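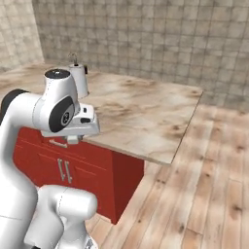 Vascombe moves shared kitchens to arm-assisted wiping and restocking

Workplace services firm Vascombe will put robot arms into the staff kitchens at its Clistholm site from October, after a spring and summer in which every task was first worked out in simulation. The change affects the kitchen team on the early and late shifts. Their hours stay the same, but the content of the shift does not.

The system comes from Gadmont, which supplies the arm, the gripper and the software that plans its movements. Under the contract, Gadmont builds a simulated kitchen for each stage of the work and runs the arm in it before any program is released to the site. The simulated kitchen used for reach checks is deliberately sparse: a red cabinet with a marble-effect top, a paper towel holder standing on it, tiled walls and a plank floor. The white arm works from the front of the counter. Cabinet handles are modelled because the arm will be expected to open doors and drawers at a later stage.

Three jobs are in the first release. The arm will wipe clear worktops, move light items back to set positions and replace paper rolls. It will not handle glass, knives or hot drinks, and it will not work at a sink. Those jobs remain with staff, as do floors, fridges and anything that has been spilled near a socket.

Speed is set low. The arm is limited to 70 per cent of its rated joint speed when the kitchen is closed, and it does not move at all when the door is open. A light beside the door shows whether a run is in progress. Staff can stop a run from a button at the entrance or from the handset carried by the shift lead. Restarting takes a key, and the arm must be returned to its rest position by hand guidance before the next program will load.

The Clistholm site has 8 shared kitchens. The arms will be fitted in 5 of them in the first phase. The remaining rooms have narrower counters and a different cabinet layout, and Vascombe has not set a date for them. Gadmont says the same arm can be used there, though the base would have to be mounted closer to the wall and the reach checks run again from the start.

For the kitchen team, the main difference is in the order of work. At present each room is cleaned in one visit. From October, the visit is split. A member of staff clears the worktop, closes the door and starts the run, then carries on with the next room and comes back to inspect. The inspection is recorded on the handset, with a short list of faults to choose from: missed area, item moved to the wrong place, item dropped, run stopped early. A free text box was added in July at the request of the team, who said the list left out the faults they expected to see most, such as a cloth picking up crumbs from one end of the counter and leaving them at the other.

Fault reports go to Gadmont's planning desk, where the run is repeated in simulation with the same starting positions. A corrected program is then sent back to the site overnight. Vascombe expects this to be frequent in the first weeks and has kept the full manual rota in place until the end of December. No posts are being removed in that period. The company has said it will publish the staffing plan for the following year before the manual rota ends.

Training lasts roughly 70 minutes and covers door procedure, the stop button, hand guidance and the inspection record. It is done in paid time, in pairs, at the start of the shift. Two members of the team will be given longer instruction so that they can change the gripper pads and cloth holder without calling out an engineer. Vascombe has agreed a higher hourly rate for this work, paid for the whole shift and not only for the time spent on the arm.

Some points are still open. The team has asked who is answerable when a personal mug left on a worktop is broken during a run, and whether inspection times will be used to measure individual staff. Vascombe says handset records will be held by kitchen and not by name. It has not yet answered the question about mugs. A notice asking staff to clear their belongings from the worktops by 6 pm will go up in September.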